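5. Recording a set of examples

Read section 4 first. The arms must be powered and both grippers must answer to the hand controls before you start.

1. Place the training object on the table, within reach of both arms. Soft items should lie flat.

2. Open Fedier on the control computer and choose New set. Enter 101 as the task code for two-arm handling.

3. Bring both arms to the start position – slowly, one after the other.

4. Check the wrist view and the head view. Both must be live before recording.

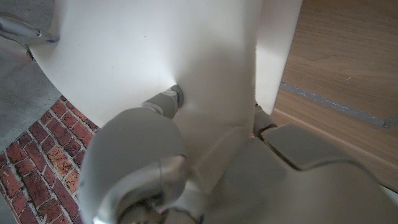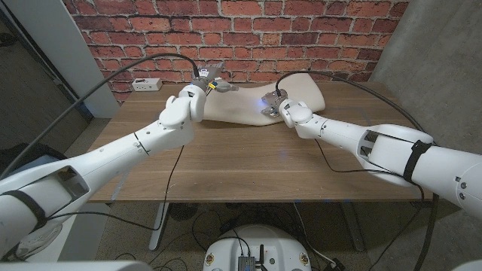 Karras, on the draft of this section: please say what to do with failed attempts. We threw ours away in May and had to record them again. They should be kept and marked as failed, so that the learning system has both kinds.

5. Press Record, carry out the task once, and press Stop. Each run is saved as one example.

6. Mark the run as good or failed. Do not delete failed runs.

7. Return the arms to the start position and move the object a little before the next run.

Note: Fedier splits a set into parts of 1330 files. Leave the parts in the same folder – the training step reads them together.

Caution: Keep hands off the table while the arms are under power. If a cable catches, press the stop button before freeing it.

Caution: Do not change operator in the middle of a set. Close it and start a new one.

For transfer to the Bornosau server, see section 9.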